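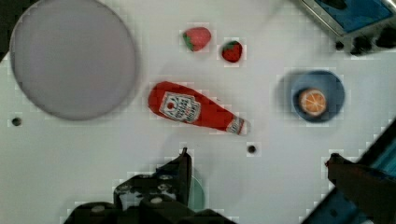 Chapter 5
Play Data and How It Is Collected

In this chapter
5.1 Demonstrations and play
5.2 The table and the objects
5.3 What each camera can see
5.4 Labelling after the fact
5.5 A worked result: the Prunano trials

Before you start, you should be comfortable with joint space and gripper space (Chapter 2) and with the simple cloning method at the end of Chapter 4. You will not need any new mathematics until Section 5.4.

Chapter 4 treated a robot's training data as a set of finished tasks. An operator was told to put the strawberry on the plate, did so, and the recording was saved under that name. Data of this kind is tidy and easy to learn from. It is also slow to gather. A large part of each session goes on reading out the task, resetting the table and throwing away attempts that went wrong.

This chapter deals with a second kind of data. The operator is given a table with objects on it and is asked to keep the arm busy for a set time. No task is named. The recording runs from start to finish, and everything in it is kept, including dropped objects, long pauses and changes of mind. We call this play data. The names for individual tasks are added later, by people or by a program, and many stretches of a recording never receive a name at all.

5.1 Demonstrations and play

The two kinds of data differ most in what they cover. A demonstration of "put the orange slice in the bowl" usually begins with the slice on the table and ends with it in the bowl. A policy trained on many of these knows that one path well. If the slice lands on the rim and rolls off, the policy is in a place it has never seen.

In play data the slice has rolled off the rim many times. It has been picked up from the far side of the table, pushed along by accident, and moved out of the bowl as often as into it. The recordings hold the awkward states between tasks, and a policy that has seen these states has some chance of leaving them.

There is a price. Play data has no clear start and end points, and operators have habits. Yasmine Abou Zeid, who ran the operator sessions at Prunano, found that people left to themselves return to the same two or three objects. Light, easily gripped toys were moved again and again while flat ones were ignored. Her remedy was a short prompt card, changed between sessions, that named one object to include at some point. The card did not say what to do with it.

We will use the following terms throughout the chapter.

Session: one unbroken recording by one operator. In the Prunano work a session lasts 30 minutes.

Layout: the positions of all objects at the start of a session.

Segment: a stretch of a session cut out later and given a label.

Residue: whatever is left of a session once the segments have been removed.

5.2 The table and the objects

A play table should offer several things to do without being so full that the arm cannot reach between objects. Toy kitchen sets are common in this work. The pieces are light, they come in clear colours, and most people already have words for them, which matters when the labels are written.

The objects should include some that hold other objects. A plate, a bowl, a pan and a colander can each receive a strawberry or a banana, and each does so in a different way. Containers multiply the number of tasks far faster than extra food items do. It is also worth having at least one long object, such as a slotted spatula. Lying across a pan, with its handle over the pan and its head past the rim, it can be gripped at several points, and the choice of point changes what can be done next.
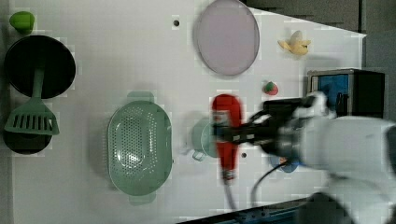
5.3 What each camera can see

A table of this kind is normally recorded from more than one place. Fixed cameras look down on the table, and a small camera rides at the wrist of the arm. The views have different faults, and the chapter opening and the figures on either side of this heading can be compared as you read.

1. Wrist view. The camera is close to the work, so small features show up well: the seed dots on a strawberry, the stripes on a bottle cap. The gripper takes up a good part of the view at all times. Anything away from the hand may be missing entirely, and a plate near the edge may be only partly visible.

2. Fixed view with the arm entering from one side. Most of the table is in sight and the arm leaves the far half clear. Objects under or behind the gripper are hard to read. A fast movement blurs, and a red object at the gripper may then be a pepper or the handle of a utensil. A labeller should not have to guess from one still. Step backwards and forwards through the recording until the object is sharp.

3. Fixed view from directly overhead. Positions on the table are easy to measure, and the plate, the colander and the toaster oven are seen without much slant. Height is hard to judge. When the arm works near the centre of the table it hides what is beneath it, so that a light green bowl can be half lost under the housing.

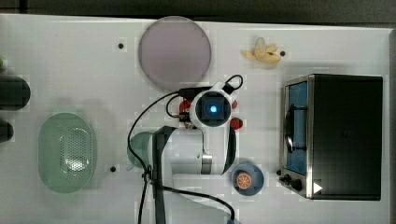
5.4 Labelling after the fact

Labelling begins once a session is complete. The labeller watches the recording, marks the start and end of each segment, and writes one plain sentence for it. Hazem Radwan's rules for the Prunano labellers are short, and we follow them in the exercises.

Write what changed on the table. "Banana moved from table to plate" is a good label. "Operator tries to tidy up" is not.

Start the segment when the arm begins to move towards the object, and end it when the gripper has opened and moved clear.

If a grasp fails and is tried again, keep both attempts in the same segment.

If two labellers would name an object differently, use the wider word. "Cup or pot" may be searched for later and split.

Leave the residue alone. It will be used in training without labels, by a method introduced in Section 5.5.

From 29 sessions the Prunano labellers cut 374 segments. The residue was longer than the segments in every session, and in the early sessions much longer.

Suppose now that a segment has a first state s and a last state g. The label is a sentence, but g is available whether or not anyone has written one. We can therefore train a policy to reach g from s using every stretch of the recording, labelled or not, and bring in the sentences only at the end. The rest of this section sets out that idea in symbols, beginning with the choice of how long a stretch should be.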